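Slow Roasted Cherry Tomatoes for the Freezer

I planted too many cherry tomatoes again. I said four plants, I came home from the Gomdale market with 5, and by the middle of July I was picking a big colander full every other evening. We eat a lot of them straight off the vine (my favorite way, still a little warm from the sun), but you can only snack on so many before they start going soft on the counter. So I roast them low and slow, pack them in oil, and freeze them. This batch went in the oven on 17th July and I'm already down to my last two jars!

What you need:

Cherry tomatoes, enough to cover a rimmed baking sheet in one layer
Olive oil
12 cloves of garlic, skins left on
A few sprigs of thyme
Salt and a small pinch of sugar

Heat the oven to 275. Wash the tomatoes and dry them well in a dish towel. Cut them in half through the middle, and if you have some giants in there, cut those in quarters so they cook at the same speed. I grow Leinonen, a little red one with thick skin, and it holds its shape nicely.

Line your pan with parchment and lay the tomatoes out cut side up. Tuck the garlic in between, drizzle with oil, and sprinkle on the salt, sugar and thyme. Go easy on the salt, because everything shrinks and the flavor gets stronger.

Roast for two hours and then start checking. You want wrinkled edges and centers that are still a bit juicy. Mine usually take closer to three, and the outside rows always finish first, so I pull those off with a spoon and put the rest back in.
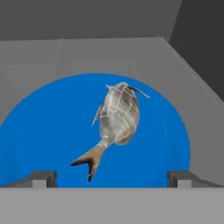

Let everything cool on the pan. Squeeze the garlic out of its skins, toss it with the tomatoes, and spoon the whole lot into small freezer jars. Pour over enough oil to just cover and leave an inch of space at the top. Into the freezer they go, the same day. Please don't keep these in a cupboard! Garlic and tomatoes in oil are not safe at room temperature. Once a jar is thawed in the fridge, I use it up within 4 days.

We like them on toast with ricotta, or stirred into hot pasta with a splash of the cooking water. The leftover oil makes a great salad dressing with a little vinegar.

Next up is zucchini. I have three on the counter and one of them is the size of my arm.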